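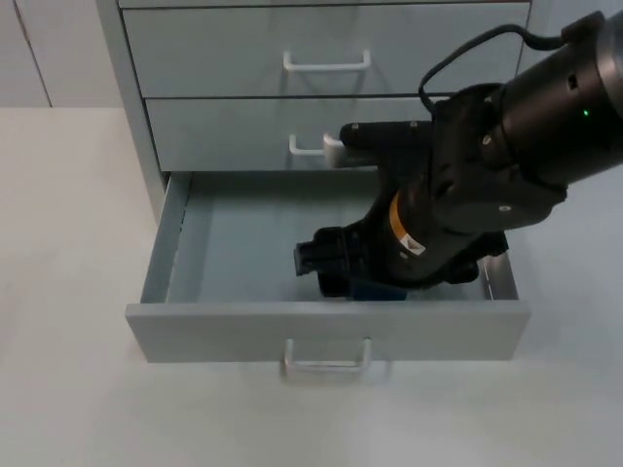 6.4 Arm stops inside an open drawer (fault 23)

This section is for the operator of the Sumovine drawer cell. Please read it completely before you touch anything. Fault 23 means that the controller measured more side force on the gripper than it allows, and has stopped the arm. The motors hold their position and the brakes are closed. The arm is still under power.

The fault comes most often when the gripper is low in a drawer. At this depth there is little space between the gripper body and the drawer walls, and a small error in the cabinet position is enough to make contact. We had this fault many times at the Kostbridge site after the cabinet was moved for cleaning and put back a few millimeters to one side.

CAUTION: Do not push the drawer closed while the gripper is inside. The front panel will press on the fingers and can bend them.

CAUTION: Do not put your hand between the gripper and the side wall of the drawer. When the brakes are released the arm can sink a little before it holds again.

Before you start

Keep the pendant in your hand during the whole procedure. One person works at the cell, and any other person stays behind the yellow line. If the part in the drawer is heavier than 300 grams, do not use this procedure. Go to section 6.6.

To free the arm

1. Press HOLD on the pendant. The status line must show HELD. If it shows RUN or nothing, press the emergency stop and go to section 6.7.

2. Look at the fingers from the side and from the front. Decide if they are holding the part, resting on it, or touching only the drawer.

3. If the fingers are holding the part, support the part from below if you can reach it without passing under the gripper. If you can not reach it, leave it. A short fall to the drawer floor is acceptable.

4. Set the speed to 13 percent. Do not use a higher speed in this section, also not when the way looks free.

5. Select TOOL FRAME and then JOG. Open the fingers with the F+ key in short presses. Stop when they are free of the part.

6. Jog the gripper straight up, away from the drawer floor. Watch the cable loop at the wrist at the same time. It must not catch on a drawer handle.

7. When the lowest point of the gripper is 100 mm above the top edge of the drawer front, jog away from the cabinet until the whole tool is clear of all the handles.

8. Press CLEAR FAULT. Fault 23 must go away and stay away. If it comes back, the force sensor needs a new zero (section 8.2).

Note: In step 6 the arm may refuse to move up and show "Path blocked". This happens when the finger extension is under or against a handle of a drawer higher up. Jog a small distance away from the cabinet front first, then try again. Do not pull the arm by hand to help it.

After the arm is free

9. Close the drawer by its handle, slowly, and open it again. It must run evenly over the full length. If it is rough or stops early, look at the slide rails for bent places or foreign objects.

10. Check the fingers for cracks and check that the screws on the tool plates are tight. Use the small key from the Camacho tool kit. A loose screw here can give the same fault again after some hours.

11. Compare the cabinet position with the marks on the floor. If it is not on the marks, move it back and run CABINET TEACH (section 4.3) before the next cycle.

12. Run one cycle with an empty drawer at low speed -- keep your thumb on HOLD -- and then one cycle with a part.

Note: Do not raise the force limit to make the fault disappear. In one cell at Brendthorpe the limit was raised in April and the drawer rail was damaged in the same week. The limit is now locked with the service password.

When to call service

Call service if fault 23 appears again in the same drawer after CABINET TEACH, if the arm sinks by a distance you can see when the brakes open, or if the drawer does not close completely. Write down the drawer number and the force value from the fault page before you switch off. The value is not saved after power off.

Section revised February 2024. Step 11 is new.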